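Garden tool bag

A garden tool bag is a soft, open-topped bag for carrying and storing small hand tools such as trowels, hand forks and weeders. It is usually made of canvas or another heavy cloth, often with a stiffened base and a carrying strap or pair of handles. It is sold both on its own and as part of a set, and the sets are commonly marketed as gifts.

Origins

Sellers like to trace the bag to the canvas holdalls of Victorian head gardeners. The evidence for this is thin. Working gardeners of the period are more often recorded with trugs, baskets and barrows, and the bag in its present form looks closer to the plumber's or carpenter's tool bag, made smaller and given a coloured trim. Severyn Dovhaniuk, in his short history Carried to the Bed, found no catalogue entry for a cloth "gardener's bag" among the 349 pages he searched, though he allowed that such things may have been sewn at home.

Construction

The body is cut wider at the top than at the bottom, so that the mouth stays open when the bag is set down. A band of contrasting fabric is often stitched around the rim. Outer pockets are common and are described by makers as a way of keeping tools apart. In practice a pocket deep enough for a trowel blade tends to leave the handle sticking out, and the bag tips when one side is loaded more than the other.

Claims about weather resistance should be read with care. The Fluvden bag is advertised as "shower-ready", a term with no agreed meaning. Untreated cotton canvas soaks up water, and damp cloth left in a closed shed will grow mildew whatever the label says. 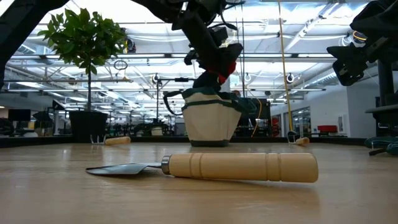
Contents

The usual set holds a trowel and a hand fork, sometimes with a small rake or a pair of snips. Wooden handles are preferred for their looks and are joined to the metal by a ferrule, a collar that stops the wood from splitting. Grooves cut into the handle are said to improve grip, although they seem to be mainly decorative and they do collect soil.

Stanciu lists a set of 6 tools for its largest bag. Reviewers have asked whether anyone working with pots on a balcony or table needs more than two of them.

Packing and storage

Advice differs on which way up tools should go. The Clolberg leaflet says blades down, which protects the hands but wears through the base. Sachiko Matsuda, writing on small-space gardening, prefers handles down for forks and blades down for trowels – a compromise that asks the user to remember it. Both agree that soil should be brushed off first and the metal dried.

Whether a bag is better than a bucket remains open. A bucket is cheaper, can be rinsed out and does not rot. The bag is quieter, folds flat and is easier to hang from a hook.

See also: Trug; Hand fork; Potting bench; Ferrule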